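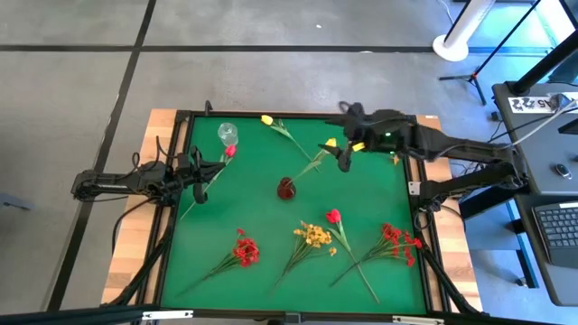

Tulips, carnations and two vases on the bench at Hirnden. The right arm has hold of a yellow tulip.

Parisa Naseri wanted a robot that could set a table. She got as far as the flowers and stayed there.

"Plates are flat and they stay where you put them," she says. "I had plates working by April. Then I bought a bunch of fake tulips and lost the rest of the year."

Naseri shares the bench with Jintana Thaweesak at Hirnden, a member-run workshop in a former print shop with concrete floors and not enough heating. They pay for floor space by the month and buy most of their parts used. The two arms came from a lab that was closing down. Both needed new gearing at the elbow, and one arrived with no gripper at all.

The bench is plain. A light wooden table carries a square of green surfacing, with black metal rail around the edges to hold the arms. They are mounted on opposite sides, facing each other, so that both can get to the middle. Getting that spacing right took longer than wiring it. In the first layout the elbows knocked together whenever both arms reached for the same spot, and Thaweesak ended up moving the right mount 2 inches and redrilling the rail.

"I measured it three times and it was still wrong," she says. "The arms sag a little at full reach. You don't see that on paper."

The software is called Cusedlow, a name left over from an older project of Naseri's. It records the joint positions while a person guides the arms through a job by hand, then trains on the recordings. One recording is one flower, picked up and put into a vase. The pair aim for 15 good ones in an evening. They now have 288, and Naseri throws out any with a long pause in the middle.

The trouble with a flower is the stem. It is thin, it rolls, and it is much longer than the gripper is wide. Pick it up near the bottom and the bloom swings down. Pick it up near the bloom and the stem hangs free, which is what you want for a vase, but the fingers have very little to close on before they crush the petals. The carnation bunches are worse, with several stems each going its own way.

Their current answer is to take the tulips just under the head and close slowly. Thaweesak printed a set of softer finger pads for this and went through four versions. The one in use has shallow grooves across it and is held on with two screws, so it can be changed between runs.

Glass was the next problem. The clear vase barely shows up to the cameras, and early on the arm would lower a stem right beside it. A small dark red vase, bought at a yard sale, was much easier to find. They train with both, starting each session on the red one.

Money has been kept low. The motor controllers are from Estanico and were the largest new purchase. The power supply is a secondhand Doležal unit that cost $160 and hums. Everything else was salvaged, printed or borrowed from other members – the cable chain they had planned on never got bought, so the cables still loop down the sides of the table.

Anyone thinking of a similar build should start with one arm, Thaweesak says. Calibration takes more than twice as long with two, and a single arm can do most of the flower work. The second is there for the cases where something has to hold the vase still, and they have only just begun recording those.

Naseri has a bag of artificial ferns waiting under the bench. She hasn't opened it yet.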